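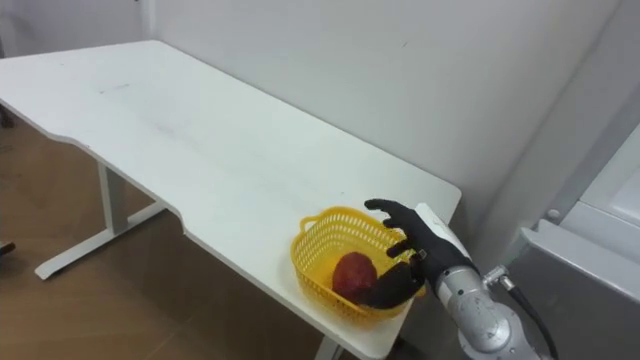 Who has to approve the sale of a flat at Plalora House?
The board of the residents' company gives consent to each sale, and the registrar then issues the certificate that the buyer's solicitor needs before completion.

PLALORA HOUSE (LIRKGATE) RESIDENTS' COMPANY LIMITED
Minutes of the May meeting of the board, held at 6.30 pm

In the chair: Delwyn Ngata
Company secretary: Tipene Maihi

1. Apologies and declarations
No apologies were received. The Chair declared an interest in item 4 as the owner of a flat on the floor below the penthouse and took no part in that decision.

2. Minutes of the previous meeting
Agreed as a correct record, subject to "Brunton Street" being amended to "Brunton Place" in item 6.

3. Sale of Flat 37
The Secretary reported that an offer had been accepted on Flat 37 and that the buyer's references were in order. Service charges on the flat were paid to date. The buyer had asked whether the second parking space could be transferred with the lease. The Board noted that the space was held under a separate licence, which would end on completion.
Resolved: that consent to the sale be given and that the buyer be invited to apply for a new licence in the usual way.

4. Penthouse
The selling agents, Matwood, had written to say that the penthouse would be returned to the market at a lower asking price. They requested permission to hold evening viewings and to place a board at the Lirkgate entrance. Members were content with viewings until 8 pm by appointment. The lease does not allow sale boards on the outside of the building.
Resolved: that viewings be permitted on those terms and that the request for a board be declined.

5. Short lets
Two complaints had been received concerning guests arriving late at night at the Brunton Place door. The Secretary had written to the owner concerned, who disputed that the stays were paid for. Members considered the reply unsatisfactory.
Action: Secretary to obtain the solicitors' advice on the wording of clause 9 before writing again.

6. Fees
The registration fee for a change of owner has stood at £100 for several years. It was proposed that it remain unchanged until the accounts have been signed. Agreed.
An invoice of £1,071 for repairs to the entry system was approved for payment.

7. Any other business
The Chair asked that plans for the bicycle store be sent to members with the next agenda.

The meeting closed at 7.50 pm.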